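22nd January

Gripper comparison, second session. Nesalero fingers on the hanging arm, Dristby jaw still in its box until the adapter ring is redone. The ring came back with the bolt circle off and I don't want to force it.

Controller is the Torkon, same parameter set as last session. Force limit stays at 2000 in the config (raw counts, I still haven't found a conversion I trust). Speed override at 51 percent for all approach moves. Left the old tool offset in by mistake for the first few picks, so runs before log line 2544 are no good and shouldn't go in the table.

Recalibrated against the four-tag board before starting. First solve was poor, the upper tags kept dropping out. Turned the exposure down and ran it again and it settled. The green backdrop throws a bit of color onto the white parts but the detector doesn't seem to care. Tags on the blocks are read at the start of each attempt only. No tracking during the descent yet.

Order for each attempt: read block tags, hover, descend, close, lift, hold, put back. The H fixture stays out of the pick list for now, it's only there so the planner has something to avoid on the left.

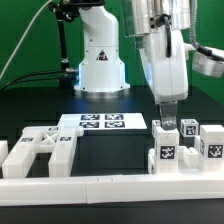 Javier bench read the draft of this and answered that hover height ought to be fixed before anyone compares fingers, as their own Nesalero numbers moved more with hover than with grip force. They also want the approach angle logged per attempt, and asked why the tall blocks and the cubes are going into one table.

Fair on the hover. It was being set from the tag pose, so any error in the tag went straight into the start of the descent. Now a fixed value above the table plane. Split the table too: tall blocks in one, cubes in the other, U piece left out until I decide where it should be gripped. Angle logging needs a change in the Torkon script, not done.

Second batch started at log line 3258, fixed hover, everything else the same. Only the Nesalero so far. My impression is that the cubes are fine and the tall blocks are touchy when the finger comes down close to a neighbor. The planner clearance is probably too tight for that cluster. Don't read anything into it before the Dristby has had the same treatment.

One nuisance – the cable loop on the hanging arm's wrist limits how far I want to rotate it. Capped the last joint in software. The same cap has to apply to the Dristby or the comparison is worthless.

To do:
New adapter ring, check bolt circle against the drawing first
Approach angle into the log
Repeat the board calibration after the finger swap
Move the July results into the same folder, they're still on the old machine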